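Foire aux questions – Narner, le jeu de mémoire et de logique

Bonjour et bienvenue ! Vous êtes nombreux à nous écrire depuis la sortie de Narner sur console portable, et comme les mêmes interrogations reviennent souvent, nous avons rassemblé nos réponses sur cette page. Prenez votre temps, servez-vous un café, et si votre cas n'y figure pas, écrivez-nous quand même.

Faut-il avoir joué au premier épisode, Lavevik ?

Pas du tout ! Les habitués retrouveront avec plaisir le phare et sa gardienne un peu ronchonne, mais l'histoire se comprend très bien toute seule. Si vous possédez une sauvegarde de Lavevik sur la même console, vous recevrez simplement un carnet décoré au démarrage, qui ne change rien à la difficulté.

Combien y a-t-il d'épreuves ?

Le jeu en compte 209, réparties entre cinq quartiers de la ville de Tullumholm. Vous n'avez pas besoin de toutes les réussir pour voir la fin : 80 suffisent, dans l'ordre que vous voulez. Les autres attendront sagement que vous ayez envie d'y revenir.

Combien de temps dure une séance ?

C'est vous qui choisissez. La séance courte propose trois épreuves et se glisse facilement dans un trajet en bus. La séance longue en enchaîne huit, avec une pause au milieu que vous pouvez passer (mais la musique y est si jolie que nous vous conseillons de la laisser filer jusqu'au bout).
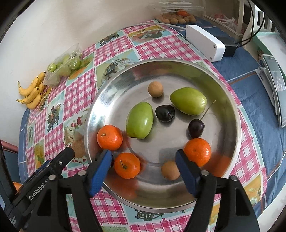
Comment progresser dans les épreuves de mémoire visuelle ?

Les épreuves du Marché vous montrent un étal pendant quelques secondes, puis vous demandent de le reconstituer, et c'est là que beaucoup de joueurs se découragent un peu. Notre conceptrice, Anayeli Bañuelos, recommande de ne pas tout retenir d'un coup et de regrouper les éléments par couleur. Avec un grand plat rond de fruits, par exemple, commencez par les cerises sombres, passez aux deux jujubes verts, puis aux deux longanes brun clair, et placez le reste ensuite. Essayez pendant quelques soirées, vous verrez que l'on y prend goût !

Peut-on désactiver le chronomètre ?

Oui, et sans aucune honte – plusieurs d'entre nous jouent comme cela. Ouvrez le menu Options, puis Confort, et décochez « Temps limité ». Les médailles restent accessibles, seul le classement en ligne vous sera fermé.

À quoi sert le score Figueroa ?

Il résume votre régularité sur les dernières séances et grimpe jusqu'à 780 points. Il ne mesure ni votre intelligence ni l'âge de votre cerveau, et nous y tenons beaucoup. Une mauvaise soirée le fait à peine bouger.

Plusieurs personnes peuvent-elles partager la même cartouche ?

Bien sûr, jusqu'à 5 profils. Chacun garde sa progression, et le mode Veillée permet de se passer la console à tour de rôle.

Ma sauvegarde a disparu depuis la mise à jour de mars, que faire ?

Surtout, ne créez pas de nouveau profil ! Depuis l'écran titre, choisissez « Récupérer une partie » et laissez la console branchée jusqu'au retour au menu. Si rien ne s'affiche, envoyez-nous un message par le formulaire de contact en précisant le nom de votre profil et le modèle de votre console.

Page mise à jour le 21 août 2024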